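Bench Robotics, Lecture 7: Picking the jaws before you pick the controller
Reading time: 5 minutes
Updated November 22, 2019

Hi all, these are my notes for the needle driver session, cleaned up a bit from what I scribbled on the board. If you were in the lab you can skip to the homework. If you were at the career fair instead, read the whole thing, please, and then go bug your bench partner for the parts I forgot.

Keep these two in front of you while you read – I'll keep coming back to them.
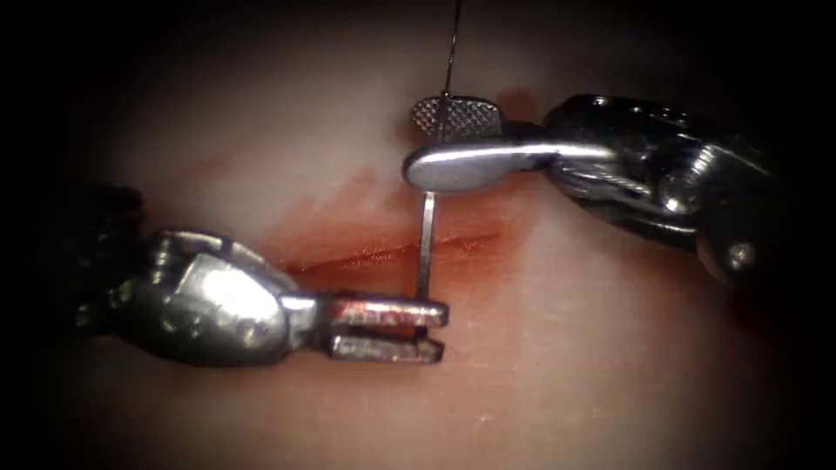
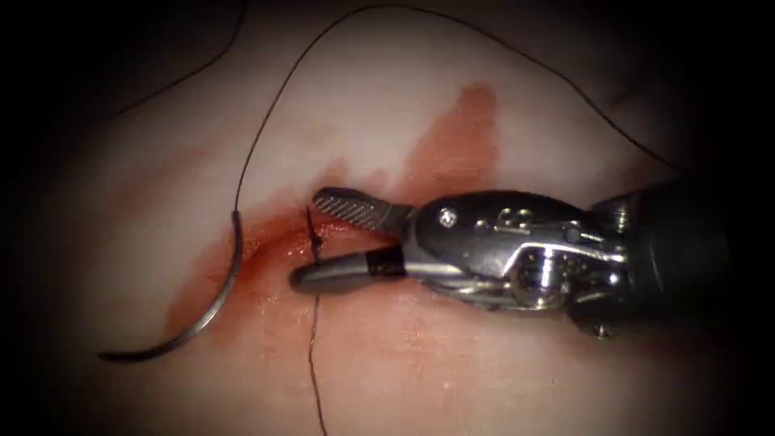
Suturing trial, same setup at two different moments. The two-instrument view is first, the single-instrument view second.

1. Why we start at the jaws

Everybody wants to talk about the controller first. I get it, I love controllers! But the jaws are where the robot touches the work, and if the needle rolls in the grip then your beautiful tracking numbers mean very little. The arm can put the wrist exactly where you asked and the needle tip can still end up pointing at the ceiling.

Look at the textured face on the upper jaw in both views. It's a cross-hatched pattern, and that kind of surface bites into a thin round wire much better than polished metal does. The price is that it can chew on suture thread. So when you write up a gripper, don't just give me "grip: good." Tell me what it was gripping, the needle or the thread, and which way you were pulling.

The Furkley jaws on bench 2 are smooth on both sides and the Tangen pair is hatched on both sides. Try them back to back with the same needle and you'll feel (well, see) the difference in about one minute of teleoperation. My own favorite for learning is still the Tangen, mostly for how forgiving it is when you close at a bad angle. Nuria Moges disagrees with me on this and she'll get her turn in May, when she teaches the thread handling unit.

2. Wrists, cables and that annoying last bit of play

Both views give you a decent look at the cabling in the wrist. Cables are a lovely way to move a tiny joint, you get to keep the heavy motors far away from the tip. But they stretch! And they rub! And the pull on one joint leaks into the next one unless your controller accounts for it.

So, when you reverse direction on a wrist joint, wait and watch the tip. The motor encoder says you've moved, and the tip just sits there for a moment before it follows. That's backlash plus cable stretch, lumped together, and for this course I'm happy to let you lump them together. The Clestodik controller has a compensation table for it, 748 entries long, and you can switch the whole thing off from the settings page. Do that at least once. It's a real eye-opener.

Please switch it back on afterward. Last year's bench 3 group ran a whole afternoon without it and then wrote me two pages on how bad the arm was.

3. One instrument or two?

In the first view there's an instrument on each side, with the needle running between them, close to vertical. Two arms means you can pass the needle across, and a handoff is the hardest thing we'll ask of your setup. For a moment both grippers have an opinion about where the needle should be, and if the two arms don't agree on where they are in space, the needle gets twisted or bent. Calibrate the arms to each other first. Not just each one to its own base!

In the second view only one instrument shows. The needle is lying on the tissue to the left of the tip, and the thread makes a big loose loop over the top. I like this one for talking about slack. Loose thread doesn't care about your motion plan, it goes wherever it wants, and your planner probably has no model of it at all. If you're comparing controllers, start every run with the thread laid out the same way or you're really comparing threads.

4. What the camera does to you

Both views are bright in the middle and go nearly black toward the edges. Now think about running a tip tracker on that. Shiny metal throws white highlights, and the deeper parts of the instrument sink into shadow. A tracker that looks for bright blobs will happily lock on to a highlight and slide along the jaw with it. I've watched it happen more times than I'd like.

Lock your exposure before you start. Fluvham's default is auto, and it will hunt every time a jaw swings through the bright part. Our practice set has 3,169 labeled stills in it, and I pulled 109 of them out into a folder called "glare" just so you can suffer properly.

5. Homework

Run 30 needle pickups with each pair of jaws, same needle, same starting pose. Write down the grip angle and whether it slipped. Then pick one controller setting, change it, and do the whole thing again with the jaws you liked better. A page and a half is plenty – plots are welcome, screenshots of spreadsheets are not.

Bring your logs as plain text. Bench sign-up is on the sheet by the door, and the Furkley jaws go back in the foam when you're done.

Related notes
Lecture 5: Hand-eye calibration without tears
Lecture 6: Reading encoder logs
Lab sheet: Swapping tool tips on the Tangen
Lecture 8: Force sensing when there's no force sensor

Contact: see the course page | © 2019 Bench Robotics course notes | Back to top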